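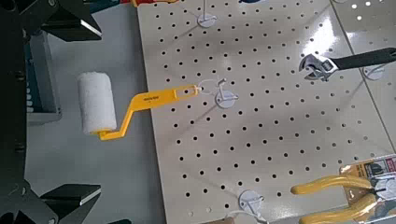
Chapter 4
A Place for Every Tool

I learned about tool storage by losing a paint roller. I'd bought it for the back bedroom, used it for one wall, put it down somewhere sensible and never saw it again. So I bought another. When I moved out of that flat I found the first one behind the boiler, stiff as a loaf, along with two screwdrivers and a spirit level I had no memory of owning at all.

If you've worked through Chapter 3 you'll have your tools sorted into the ones you use every week, the ones you use now and then, and the ones you're keeping out of guilt. Good. Leave the guilty pile where it is for now (we'll come back to it at the end of the chapter) and let's talk about where the other two are going to live.

My answer, most of the time, is on the wall. I'm very fond of pegboard and I won't pretend to be fair about it. A drawer hides things, and a toolbox hides them in layers, so whatever you want is always under whatever you don't. Hang the same tools up and you can stand in the doorway with a cup of tea and see the lot. You can also see the gap where the pliers should be, and you can go and shout up the stairs about it.

4.1 What we mean by pegboard

Pegboard is a flat panel with holes in it at regular spacings, and hooks that fit the holes. That really is the whole idea! The panel might be hardboard, metal or plastic. The hooks might be bent wire, plastic pegs, or something fancier with a base that sits flush against the board so it doesn't wobble when you lift the tool off. You'll meet both sorts in the exercises.

Two words you'll need. The pitch is the distance from the centre of one hole to the centre of the next. The standoff is the space between the back of the board and the wall, which the hook needs if it pokes through from the front. Beginners forget the standoff. I forgot it, in my first workshop, and screwed a lovely big panel dead flat to the brickwork, and then stood there with a handful of hooks that wouldn't go in. On a batten wall you get your standoff for free. On brick you have to make it, and 30 mm of timber behind the panel has always done me nicely.

If you need more than one panel, line up the holes across the join before you fix anything. It's dull work and it takes two people, but a row of hooks that steps up or down halfway along will annoy you every day for years.

4.2 Awkward shapes

Spanners are easy. Anything long and thin with a hole at the end is easy. The trouble starts with tools that have a bend in them, or a heavy end and a light end, and the paint roller has both. The handle zigzags, the sleeve sticks out to one side, and if you hang it without thinking it swings round and leans on its neighbour.

My friend Hsiu-ying Liao ran the tool library at Rasbridge for a good while, and she had to find room for 2,082 items in what used to be a shoe shop. She taught me to hold each tool loosely from its hanging point, let it settle, and look at where it wants to go before choosing its spot on the board. A roller with a slot in the grip will hang from a single hook, but it'll take up far more room sideways than you'd guess. Give it that room. And keep the sleeve away from other tools – a fluffy one picks up sawdust and grease from anything it touches, and you'll find out about it on your next ceiling.

Always clean the sleeve first, by the way, and let it dry. I know you know. I'm saying it anyway.

4.3 Drawing round things

Some people paint the outline of each tool on the board. Hsin-yi Ho, who checked the exercises in this book, thinks this is marvellous and has done it all over her garage in Prustport, down to the tape measure. I think it's lovely for a shared workshop and a bit of a trap at home, where you'll want to shuffle things about for the first few months. Try masking tape labels to begin with. If nothing has moved by November, get the paint out.

Before you start

For the exercises in this chapter you'll need:
one panel of pegboard, any material
a mixed bag of hooks
battens and screws to suit your wall
a pencil and masking tape
your weekly pile and your now-and-then pile from Chapter 3

Lay the panel on the floor first and arrange the tools on top of it. Move them until you're happy, then move them again with the one you reach for most at elbow height. Take a photo on your phone so you can copy the layout once the panel is up. Then turn to Exercise 4A, where we find out what your wall is made of.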